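Two arms or one to start with? Trying to budget

Posted by hestance_bench, 23 Jan 2022

I've been asked to cost up a tabletop setup for our workshop and I keep going round in circles. The jobs are small: opening drawers, picking little parts, putting them away again. I've got 600 left for bits once the arms are paid for, and I don't know if the second arm is worth having or if I'm just being greedy!
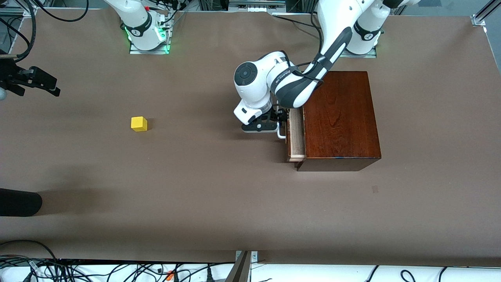
Drawer job, left arm at the handle. Yellow cube still out on the paper.

What would you cut, and what would you not skimp on?

Sturnever
Keep both arms if you can. We bought one, then wanted one to hold the box and one to pull the drawer, and adding it later meant redoing the mounting plates (and the wiring, which took me most of June). I'd put 50 of your leftovers into cable clips and sleeving before anything clever - you've got an awful lot of black cable there. Brown paper is fine for the top, we still use it.

karam_fan27
one arm. spend the rest on spare fingers

Clumance
Depends how much the box slides about when you pull. If it does, try clamping it first, that's cheap. I'd also ask the seller what they charge for a replacement gripper, as ours took 2 goes to get a straight quote.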